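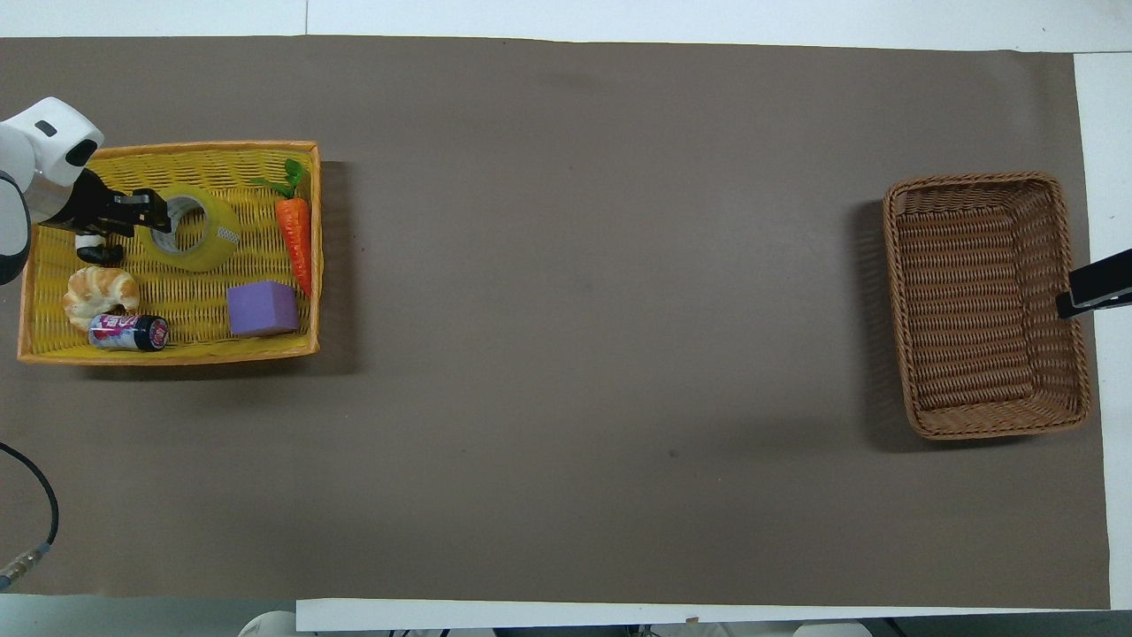 Modupe Briggs asked, after reading the draft of this card, whether an episode in which an item is dropped and picked up again should count as a success. The question came up often enough during labeling that the answer now sits at the top: yes, if the item ends up in the target basket before the time limit. The drop is recorded in the retries field. Anyone who wants clean single-attempt examples should filter on retries = 0.

Hemen Basket Transfer, data card

Summary

Hemen is a set of teleoperated tabletop episodes for training and testing pick-and-place policies. Each episode starts with household items and toy food in a yellow woven basket and an empty brown wicker basket on the other side of the table. The task is to move the items named in the instruction from the first basket to the second. The set holds 400 episodes, all collected at the Adumgate lab.

Setup

The table is covered with dark brown paper. The paper cuts glare from the white tabletop and gives a plain background for segmentation. It creases with use, and the creases were left in. Baskets are placed by hand at the start of a session and are not fixed down, so their positions drift slightly between episodes. Do not assume a constant basket pose.

The arm carries a black parallel gripper. Operators drive it with a leader arm and a foot switch. Gripper opening is logged as a continuous value, not as open/closed.

Items

The pool has 17 items. They were picked for spread in shape and stiffness: a roll of clear packing tape, a toy carrot, a foam cube, a toy croissant, a small aluminum beverage can, and others listed in items.csv. Items are laid out by hand with no fixed pattern. Some start out touching each other or the rim of the basket.

The tape roll and the can account for most of the retries. Operators grasp the roll either across its full width or with one finger through the core. Both are accepted, and the grasp_type field says which was used. The can is placed on its side in some episodes and upright in others.

Contents of an episode

frames/ - color images from the head camera
state.parquet - joint positions, gripper opening, timestamps
instruction.txt - one line, lower case
labels.json - outcome, retries, grasp_type, operator code

Images and state are logged on separate clocks and matched afterward by nearest timestamp. The offset is stored per frame. Frames with no match inside the tolerance are kept but flagged, and the loader skips them by default.

Instructions

Most instructions name a single item ("put the carrot in the brown basket"). The rest ask for every item to be moved, in any order. Each line was written by the operator before the episode began and checked later by a second person against the video. Spelling was corrected. Wording was not.

Splits

Train and test are split by session, so no test episode shares a table layout session with a training episode. There are 2 held-out items that appear only in test. Results on those should be reported separately.

Known problems

Lighting comes from one side and throws a shadow next to each basket. Policies trained only on this set have done poorly at Tarigan, where the light is overhead.

Up to 4 episodes per session have a short stall at the start, where the operator had not yet pressed the foot switch. Use trim_start to remove it.

The operator code is a rough guide to style. Operators differ a good deal in approach height, and the set is not balanced across them.

Versions

The current release is dated 8th July. It fixes the swapped gripper sign in the earliest sessions. A second release with upright-only can episodes and the Mitusow loader is planned for November. Episode numbers will not change - new episodes are added at the end.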